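Clornonora estrena en septiembre y yo sigo sin dormir

Me piden que escriba esto como nota de prensa y lo voy a intentar, aunque ya aviso de que lo mío es el trapecio y el papeleo de la compañía, por ese orden. Soy Candela Arrieta y llevo la producción de Drunel, compañía de circo contemporáneo. En septiembre estrenamos Clornonora, nuestro espectáculo más grande hasta la fecha, en la carpa de Flelavwood.

Todo empezó en una cena con Gonzalo Esteban, que acababa de dejar una gira larguísima de cuerda lisa y juraba que no volvía a subirse a nada. A los postres ya estaba dibujando en una servilleta un número de mástil chino para 5 personas — y la servilleta la guardo yo, por si un día intenta negarlo.

Clornonora cuenta la historia de un pueblo costero que se queda sin viento. Hay mástil, báscula, portés y una escena de rueda Cyr que Begoña Garrido ha montado con música en directo. Maximiliano Rivas firma la partitura, con dos acordeones y un contrabajo que a ratos hace de tormenta. Son 2 actos con descanso, y se puede venir con niños perfectamente (los míos ya se saben el final y lo van contando por ahí, ¡perdón!).

Ensayamos desde la primavera en una nave prestada, con un frío tremendo las primeras semanas. La báscula nos dio guerra: hubo que rehacer el eje y cambiar el orden del segundo acto, que ahora abre con el mástil. Yo creo que ha salido ganando.

La carpa tiene las gradas muy cerca de la pista, así que desde la primera fila se oye respirar a los acróbatas. Hemos reservado 40 localidades por función a precio reducido para escuelas de circo y de danza. Se piden por correo a la compañía, con el nombre de la escuela y la función elegida.
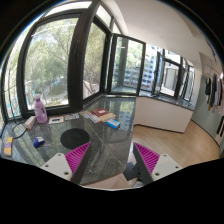

Amparo Cabello nos escribió después de asistir al ensayo abierto: yo iba por el mástil y me quedé por los acordeones, que en la escena del puerto me pusieron la piel de gallina; si acaso, acortaría un poco el arranque.

Le hicimos caso, Amparo, y el arranque ya va más ligero. Las entradas se venden en la taquilla de la carpa desde las 5 de la tarde. Para entrevistas o acreditaciones, preguntad por mí en la oficina de Drunel.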